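The Kurkness kit was in its second case when it got to Marisa Ferraro, because the first one had been run over in the Tessier parking lot. Elikem Dramani told her this on the phone before she had opened it. He sold for Tessier and he liked to get bad news in early.

"Nothing inside was hurt," he said. "I just didn't want you to see the label and wonder."

She had not looked at the label. She wrote reviews for Plurance, a buyer's service that small factories paid for so they wouldn't have to talk to people like Elikem. The reviews ran to two pages and a score. She had done conveyors, label printers, and a floor scrubber that was afraid of doorways. The Kurkness was a teaching kit. A worker held the gripper by its handle and did a job with it, squeezing and letting go, and the recordings went to Tessier. Tessier sent back a program for a robot arm. The subscription was 529 dollars a month with a minimum of 24 demonstrations per task.

Marisa lived alone in two rooms over a tile store and did most of her testing there. For the Kurkness she went to Inum instead, which repaired and resold office equipment and was thinking of buying. Anum Bangash ran the back half of the building. She had cleared a table and put Milagros Cuervo next to it.

"Milagros has the best hands," Anum said. "If it can learn from anybody."

Milagros had sorted returned electronics at Inum for 16 years. She put the gripper on, took it off, and asked if it came in a left.

"It works in either hand," Marisa said, reading.

"That isn't what I asked."

They started with keyboards. Milagros picked each one up, turned it, and put it in the bin for its size. She was fast and the kit complained. A beep meant the motion had been too quick to record. By lunch she had slowed down enough to satisfy it, and she ate her sandwich slowly too, looking annoyed.

Marisa wrote down the number of beeps. She wrote that the handle was comfortable for an hour and not for two. She wrote that the instructions used the word "episode" without saying what it meant.

In the afternoon Anum came by with coffee and stood watching.

"So what happens to her?" she asked, when Milagros had gone to wash her hands.

"I don't review that part."

"I know. I'm asking what you think."

Marisa thought about it. She said the arm would probably do keyboards fine and do cords badly, and somebody would have to stand near it. Anum said somebody standing near it was cheaper than somebody doing it. Then she said she hadn't decided anything, and drank the coffee she had brought for Milagros.

The program came back in four days. Elikem drove the arm over himself, bolted it down, and stayed to watch. It picked up a keyboard, turned it the way Milagros did, with the little dip of the wrist she used to shake out crumbs, and put it in the bin. It dipped its wrist for every keyboard, including the new ones in plastic.

"Why does it do that?" Elikem said.

"Crumbs," said Milagros.

"You could record it again without that."

"Then there would be crumbs."

She watched it through one whole bin. Marisa expected her to be angry or sad and got ready to be polite. Milagros said the arm stood too close to the table, and that if she stood like that her back would be gone by August. Elikem measured and found she was right, and moved it.

Marisa gave it a seven. Her editor, Teresa Ramalho, called that evening and wanted to know why it wasn't an eight, when everything in the draft worked.

"The cords," Marisa said. "I haven't tested anything with a cord on it. Half of what they get has a cord."

"Then test one and call me."

So she kept the kit through the weekend and did the cords at Inum with Milagros, after the others had gone home. Milagros chose the things herself from a cart of returns and lined them up on the floor in the order she wanted them. She had stopped looking at the gripper when she used it. She looked at the thing she was going to pick up.

Reaching for something with a tail on it was a different job, Milagros said, and she wanted the arm to see her take her time. She had put a white power strip down on the pale tabletop at a slant, with the cord coming toward her. The little red light by its switch was on. She brought the black fingers down on either side, the left one near and the right one still well out, and held them there. Marisa asked if she was waiting for the beep. "No," Milagros said. "I'm deciding where the cord goes." Marisa wrote that down, crossed out the seven, and left the space blank until they were done.

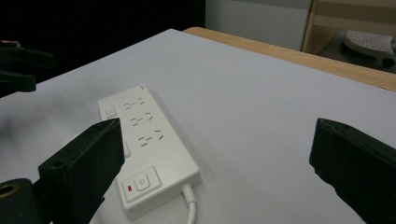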